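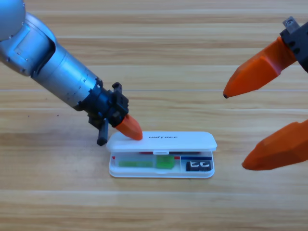
Birsen Yazıcı said on the train up that closing a lid is a harder planning problem than picking up anything that goes under it, and that we should ask about lids if we only got to ask about one thing. We asked about lids for most of the morning.

The visit was to Stetton, on 15 October 2025. They build control and planning software for two-arm cells and sell none of the hardware. Five of us went. Joanne Tindall had arranged it after a talk in February, and the plan was a short introduction, two hours at the benches, then lunch and questions with the software people.

The introduction covered the stack. At the bottom is a joint controller that Stetton has mostly left alone for two years. On top of that sits Devisik, the two-arm planner, and next to it a perception service that turns camera views into a list of objects with positions and a confidence for each. Tristier is the tool everybody there spends the day in. It records every message between the other parts and plays them back on one timeline. Deok-su Seok gave this part and kept it short. He showed a single slide with the message types on it and said the slide was out of date.

At the first bench the task was packing a small hard case: marker, green piece, black piece, lid. It is a good test for a planner since the order matters and the lid changes the shape of the free space as soon as it moves. Devisik treats the lid as a joint with one angle. The perception service estimates the angle, the planner holds it as a range, and the range gets wider whenever an arm is in front of the hinge. If it gets too wide, the arm backs off and the system looks again.

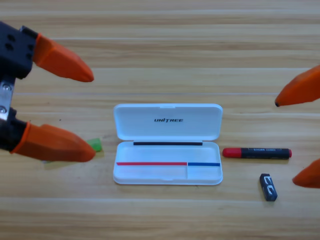

Case open and pieces out on the table, with a gripper on each side.

Howard Catterall wanted to know how the planner decides which arm gets which piece. The answer was less clever than I expected. Each arm has a cost for each piece, made of travel distance, a penalty for crossing the center line and a penalty for a wrist angle close to its limit. The planner tries the cheap assignments first and stops when one of them gives a plan without a collision. Seok said they had a learned assignment model for a while and took it out, as it saved very little time and made the logs harder to read. Planning can take up to 13 seconds in a bad layout. Most of that goes on checking the arms against each other, and very little on the objects.

I asked what happens when the perception service misses a piece because a finger is in front of it. The object list keeps the last known position and marks it stale. A stale object can still be planned around but cannot be picked. Before a pick, something has to refresh it, usually by moving the nearer arm out of the view. Kelly Catterall pointed out that this could loop, with one arm clearing the view and the other one blocking it. They have seen that. There is now a rule that only one arm may make a clearing move at a time, and the other holds still until the list has updated.

The second part of the morning was in Tristier, and for me it was the best part of the trip. They opened a set of 2784 logged runs of the packing task, in which 2570 had been marked as complete by the checking script. The rest were grouped by the last planner state before the run stopped. The biggest group was the lid. In many of those the planner had the right angle and the controller was pushing in the right direction, but the contact threshold had tripped early and the arm had pulled away. You could drag the timeline back and see the force estimate climb while the angle stayed put. They had fixed a share of these by letting the threshold depend on the lid angle, with a softer limit at the start of the push.

Not everything in the tool was finished. Search is slow, the filters forget their settings when you switch runs, and the plots have no units on them. Tindall asked about export and was told it writes one very large file. 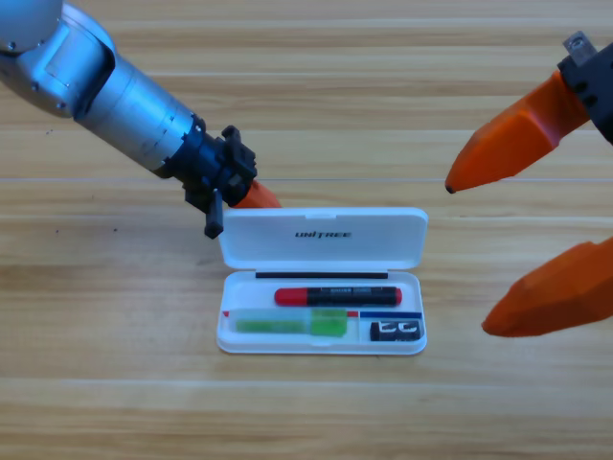

My own question was about the checking script, because we have had trouble with ours marking bad runs as good. Stetton checks the packed state before the lid goes down, with both grippers clear of the case. The script compares each piece with a target region in the tray. For a layout like this one, with the marker along the back, the green piece in front on the left and the black one in the small compartment at the lower right, that means three regions and a tolerance for each. The marker also gets an orientation check, red cap to the left. The green piece gets none, and when I asked why, Seok said he would have to look. He wrote it down.

Lunch was in the canteen of the Szekeres building across the road. Howard and Seok went on about collision checking through most of it. Stetton is rewriting that part to reuse results between plans when only one arm has moved, and they hope to have it in use by February. We agreed to send them a few of our own layouts to try, mostly the ones where our planner gives up. Yazıcı is putting the set together, and anyone in the group with a layout to add should send it to her with the object list included.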